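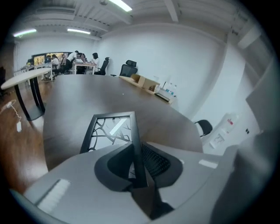

Clernora should be remembered for its coats before its shows, one reader writes on the discussion page, adding that the present article gives the runway years too much room and the workroom too little.

Reference > Fashion and Dress > Fashion Houses > Clernora

74 shares | 2 comments

Clernora

Clernora is a women's clothing label based in Flelivbridge. It is known mainly for unlined wool coats, long pleated skirts and a restrained use of colour. The label began as a repair and alterations business and moved gradually into making its own garments. It sells through a shop on the ground floor of its building and through a small number of independent stockists.

Origins

The business opened as an alterations counter shared with a dry cleaner. Much of its early work consisted of relining coats and taking in shoulders, and the company's own notes credit this period with its later preference for coats without linings. Old coats brought in for repair were often sound in the outer cloth, while the lining had split at the armhole and along the back pleat. The first garment sold under the Clernora name was a knee-length coat in grey wool with bound seams and patch pockets. It was offered in two lengths the following winter.

The name was taken from the street door of the building, where it had been painted by an earlier tenant. The company has never registered a logo. Its woven labels carry the name in plain capitals, in dark thread on undyed tape.

Design and construction

Clernora coats are cut with a dropped shoulder and a two-piece sleeve. Seam allowances are left wide and bound in cotton tape, which allows the garment to be let out later. Buttons are sewn with a thread shank and a smaller backing button on the inside. Interfacing is limited to the collar and the front edge.

The pleated skirts were introduced after the coats had become established. Early versions were pleated by hand and pressed in the workroom. Later versions were sent to Barajas, a pleating firm in the same district, which set the cloth between folded card forms. The Barajas pleats are narrower and hold their line better at the hem, although the older hand-pressed skirts are more often sought by collectors.

The range of colours is small. Grey, navy, moss and a brownish red appear in most seasons, and black is used chiefly for skirts. A pale yellow coat was included in one summer collection, was poorly received by stockists, and was withdrawn before autumn. Surviving pieces are uncommon.
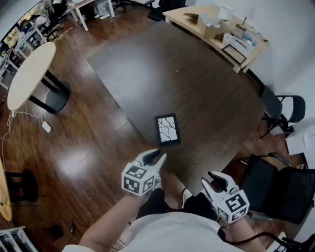 Person in a light grey shirt at a large wooden table.

Cloth

For most of its history the label has bought its coating wool from Illel, a mill that weaves to order in short lengths. The standard cloth is a plain weave, lightly milled and finished with a low nap. Illel also supplied a heavier twill for the label's longest coat, until the loom on which it was woven was retired. Clernora then changed the pattern of that coat so that it could be cut from the lighter cloth, adding a deeper hem facing to restore some of the weight.

Skirts are made from a finer worsted or, in summer, from a wool and linen mixture. The linen mixture does not keep a sharp pleat, and summer skirts are usually sold with soft, unpressed folds.

Presentations

Clernora presented its clothes to buyers by appointment for several years before holding its first runway show. The shows took place each July in a former drill hall in Flelivbridge and were noted for their plain staging. Hair was generally worn tied back and make-up was kept light. Music was not used at the first show and was limited to a single pianist at those that followed.

The largest of the shows seated up to 187 guests. The label later returned to appointments, stating that buyers preferred to handle the cloth and that the cost of the hall had risen. Garments made only for the runway, including a floor-length coat in moss wool, were sold afterwards through the shop.

Reception

Fashion writers have generally described the label as conservative in shape and careful in finish. Some reviews of the July shows found the collections too alike from year to year. Others regarded the repetition as a strength and pointed to the ease with which older pieces could be worn with new ones. The label's prices have also drawn comment, particularly those of the unlined coats, which cost more than many lined coats of similar weight.

Repairs

The alterations counter remains open to owners of Clernora garments. Rebinding, button replacement and changes of length are carried out on the premises. Skirts needing to be re-pleated are accepted in spring only, when Barajas has room for small orders.

See also: Pleating; Overcoat; Bound seam

Last revised 06/10/2025

This site uses cookies to remember your reading preferences. By continuing to browse, you agree to their use. Accept | Manage settings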